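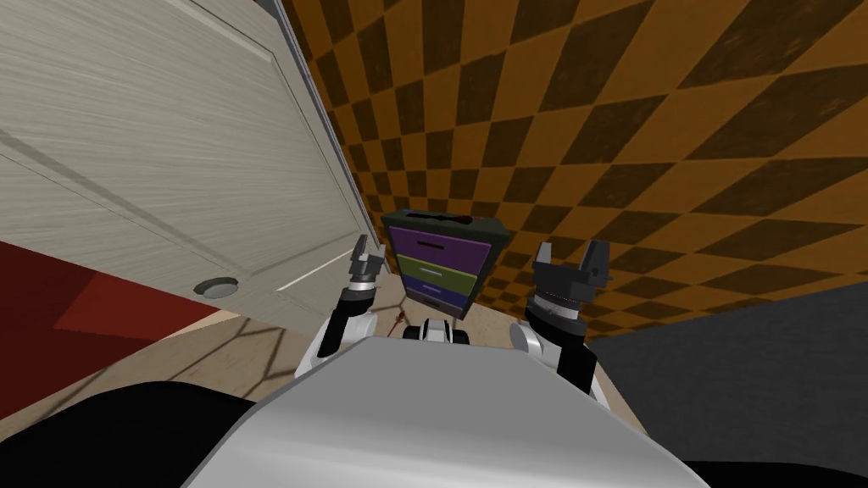 Head view in simulation, both arms raised in front of the three-drawer chest.

Wavus-Drawers: data card and README

Version notes last edited 5/17/20. Maintainer: Shona Dunbar, Gestetthorpe.

Summary

Wavus-Drawers is a set of simulated two-arm episodes for testing how well a drawer-opening policy carries over when room textures and camera pose change. All observations are rendered. There is no real-robot data in this release.

The set accompanies the Midus method, which predicts a gripper path in the coordinate system of the chest. The baseline, called Milošević in the config files, predicts joint targets directly from the head image.

Contents

Each episode holds head RGB, joint positions for both arms, gripper opening, the pose of the chest and the pose of every loose object. Episodes are 120 steps long. Shorter ones are padded with the last state, and the padding is marked in the field valid_mask.

There are 4 task variants:
open_top
open_middle
open_bottom
open_and_place

The language string names the drawer by color, for example "open the purple drawer" for open_top. Colors on the chest do not change between episodes. Wall, door and floor textures are resampled at every reset, so high-contrast patterns such as a checkered wall occur in both splits.

Head camera

The camera moves with the head and is not leveled. Roll is sampled per episode and stays fixed until the end. Images are stored as rendered, with the tilt left in, and the torso and arms take up part of the view. Do not crop the lower part of the image before training. In our runs this removed the grippers from view during the approach and hurt both methods.

Splits

The test split uses 5 seeds per variant. Seeds are not shared with training. Textures are drawn from the same pool in both splits, but wall and floor pairs in test are held out.

Evaluation

An episode counts as a success if the named drawer is open to 90 percent of its travel at the last valid step and the other two drawers are closed. For open_and_place, the object must also be inside the drawer. Contact with the chest frame is logged but not penalized.

Result

Midus does better than the baseline on all variants when camera roll is sampled. With roll set to zero the two are level on open_top and open_middle. Most remaining Midus failures are on open_bottom, where the forearm blocks the view of the handle slot late in the reach. Per-seed scores are in results/by_seed.csv.

Known issues

Shadow rendering on the floor can produce dense line patterns under some light settings. These are kept.

Episodes made before the February build store gripper opening with the sign reversed. Run fix_sign.py once on those files. Running it twice puts the error back.

Small objects on the floor are listed in the state even when they have no part in the task.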